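Kettle Diary, Part Whatever

Aug 22, 2024
by the Girmont bench diarist
14 shares | 3 comments
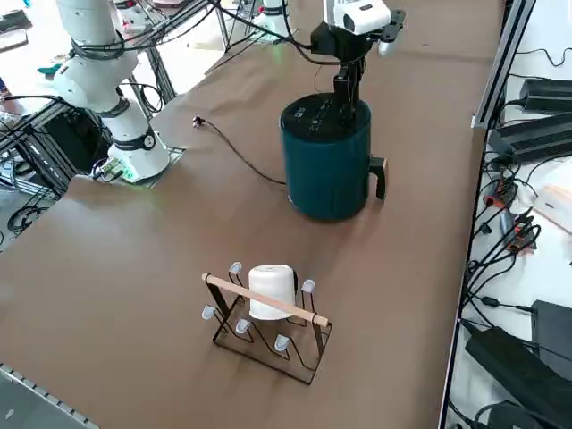

Why does an arm that can plan a perfectly good path still stop dead halfway through it? Most of the time the planner and the controller disagree about how old the robot's joint readings are, and the controller gives up first.

I wish I'd had that sentence taped to my monitor two weeks ago! I spent all of yesterday and a good chunk of this morning blaming the planner (sorry, planner) for the stalls in the kettle task. You'd ask for a move, it would hand back a lovely smooth trajectory, the arm would get going, and then bam, goal tolerance violated, abort, everybody go home. I tried slower speeds. I tried looser tolerances, which made it stop somewhere else. I even tried the thing where you restart all the nodes in a different order and hope.

So this morning I finally did the boring thing and logged timestamps on both ends. The joint states were showing up at the controller up to 157 milliseconds late. Late! And only when perception was running, so of course all my nice little planner tests with the camera node switched off passed every single time. The depth pipeline was hogging the same executor as the state relay, and every time a fat point cloud came in, the joint messages sat in line behind it like people stuck behind a guy paying in pennies.

The fix was maybe ten minutes of typing. Separate callback group, separate thread, queue depth of one on the joint topic so we never chew through stale ones. I ran the reach-to-lid motion over and over until I got bored and it didn't abort once. I'm annoyed and thrilled in about equal parts.

Then on to the kettle itself, which is its own little soap opera. Fullix (our task layer, for future me who will have forgotten what we called it) wants one clean pose for the kettle, lid on top, handle pointing some known direction. The pose estimator is great at where the kettle is and pretty terrible at which way it's turned, because from a lot of angles a cylinder is a cylinder is a cylinder. The handle is black, the top is black, and the depth on both is full of holes. Half the time the yaw estimate flips between two frames and the approach gets replanned from the wrong side.

What I did for now is dumb but I like it. I stopped trusting any single frame. The node keeps a little histogram of yaw votes, and it won't publish a pose until one bin is clearly winning. Once it has published, it holds that answer until the kettle moves or the gripper closes. It costs me 400 milliseconds before each approach and I do not care, the arm no longer does that nervous shimmy over the lid.

The cord is still an open problem. It isn't in the collision world at all. I thought about modeling it as a chain of little capsules, and then I thought about updating a chain of little capsules at frame rate, and then I went and got a sandwich. Might just paint a keep-out strip on the table plane wherever the segmentation says "thin dark thing" and make the planner stay 200 millimeters above it on transfers. Crude, but the planner gets it for free.

Cup rack notes, quickly, before I forget them again:

The mesh for the rack is wrong. The pegs come out as blobs after simplification, so anything near a cup is reported as in collision, and the planner takes the scenic route over the top. I need to swap in plain cylinders for the pegs. Also the dowel needs to be its own object so we can take it out of the world without rebuilding the whole rack.

Two-arm planning is parked. Pastor (the scheduler, which I still think is a silly name) locks the whole shared zone when either arm wants in, so one arm always just waits its turn. It's safe and slow. The folks at Huduvberg have a branch with time-parameterized reservations, and I've been promised I can try it before November.

Oh, and I replayed 382 saved grasps through the new yaw filter this afternoon. Most of the old flips are gone. The ones left are nearly all views with the handle hidden, and I can't really fault it for those, I couldn't tell you either.

Tomorrow: cylinders for the pegs, and write a test that runs WITH the camera node on, you goof.

3 comments

benchmouse: The executor thing got us too, same symptom exactly. We ended up moving the point cloud stuff to its own process and never looked back.

torque_and_tea: Does the histogram reset if somebody nudges the kettle just a little? Ours kept holding on to the old answer.

Author reply: Yep, it resets past a small position threshold, but a pure twist in place slips right by it. Adding that to the list, thanks!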